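Report of a visit to the Skunulia training centre, Drundstead
Prepared for the Equipment and Services Group
20/11/2018

The visit was arranged at the invitation of Skunulia, whose household handling kit is one of two products under review by the Group. The delegation consisted of Precious Quiambao, Ariel Panganiban and the undersigned. We were received at Drundstead by Aldana Arancibia, who has charge of customer trials, and spent the morning in the demonstration rooms and the early afternoon in the workshop.

The kit is sold as a set: two hand-held grippers with a camera fitted to each, a charging case, spare jaw pads and a year's access to the Pindex service. A person carries out ordinary household tasks with the grippers, and the recordings are sent to Pindex, where they are checked, sorted and prepared for training a robot arm with the same jaws. The customer does not need to own an arm in order to begin. Skunulia quoted a price of 2,597 pounds for the set, with further recordings charged in blocks of 300 once the first block has been used.

Ms Arancibia explained that the company had first offered the kit for kitchen work and had added bedding and laundry in June. The Pindex library for soft goods held 3,206 recordings at the time of our visit, of which 1,142 had passed the final check. Mr Panganiban asked why so many were still waiting. We were told that checking is done by hand, and that cloth takes longer to judge than cups or boxes - a point which the Group may wish to raise again before any order is placed.

Each member of the delegation was then given a short period with the grippers. The handle is comfortable and the closing action is light. Ms Quiambao, who has smaller hands, found the reach to the trigger rather long and asked whether a second size was planned. It is not planned at present. The instruction booklet is clear on charging and on changing the pads, but says very little about how to hold thick or heavy cloth.

Bedding work was of particular interest to us, given the needs of the Padilla residential service.
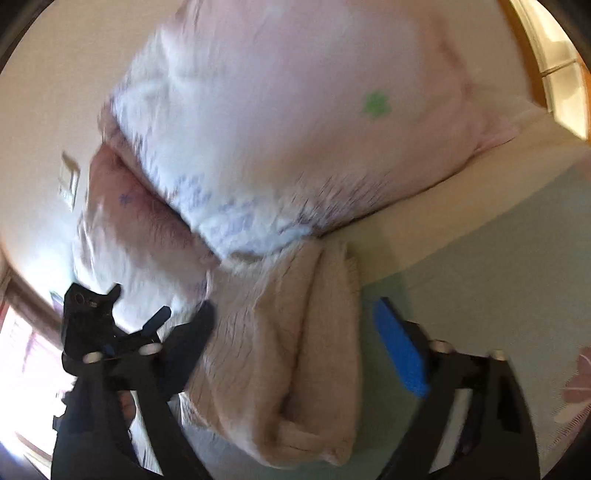

Gripper with a beige towel between its jaws; the towel is wrapped round a bundle of pink and white bedding.

We noted that large items soon fill the camera's view, and asked how Pindex treats recordings in which the surroundings are largely hidden. Ms Arancibia undertook to send a written answer, together with the terms for storing recordings made in private rooms. The second matter is of some weight for Padilla, and the Group should not proceed without it.

The workshop visit was brief. Pads are fitted and hinges adjusted on site, and repairs are returned within ten working days under the standard agreement.

It is recommended that one set be taken on trial at Padilla, subject to receipt of the storage terms, and that Trinidad Enriquez be asked to review the service agreement. The date of the trial remains to be settled with Skunulia.

Janelle Yap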